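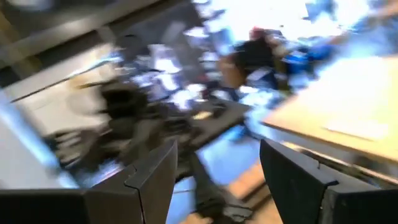 The light-wood top, with the darker brown edge along its front.

Wike Worktable, light wood

Fleltorico has been making tables for shared workrooms for a good while, and the Wike is the one we keep for ourselves whenever a batch comes through. It's a big, plain, pale table. You can spread out on it, lean on it, leave a project on it overnight and come back to it in the morning. We love it!

The color is a warm tan with a little orange and yellow in it, and it brightens up a lot under strong light (people with big windows or overhead lamps, take note, you will get some shine). The front edge is finished in a thin darker brown. It's a small thing, but it gives the top a clean line and makes the front easy to find when you're sliding sheets or boards around on a surface nearly the same color.

Size and height

Top: 76 inches long
Height: 74 cm, fixed
Finish: clear, satin
Edge: dark brown
Weight limit: 91 kg, spread evenly
Item number: 2920

The height suits most standard work chairs. If you like to work standing up, look at the Ukeck, which has the same top on taller legs and takes the same add-ons.

What people use it for

Cutting paper, sorting parts, laying out patterns, fixing lamps, packing up orders, long lunches. A school art room in Wavevstead has had a row of them since we started and the tops still look great, a few paint rings aside. The corners stay put when somebody leans on one to reach across, and that was the thing we fussed over most while we were working on the legs.

It looks good next to darker furniture too. Put a low dark gray bench beside it for the odds and ends you want close by but off the main top, and the pale wood really stands out. Blue floors are lovely with it, if you happen to have one.

Care

Wipe with a damp cloth and dry it right after. Mild dish soap is fine for pencil and most glue. Skip scouring pads, they dull the finish and you'll see the patch whenever the light hits it. Hot pans need a mat. Small scratches can be rubbed out with the finishing oil we sell in the parts section, one thin coat, then leave it alone until the next day.

Delivery

Ships flat in two boxes, with bolts and a hex key. Putting it together is easier with a second person for the part where you turn it over. The next batch leaves the Wavevstead shop in November, and you can order now from the Wike page or ask for a finish sample first. Samples are free and fit in a regular envelope.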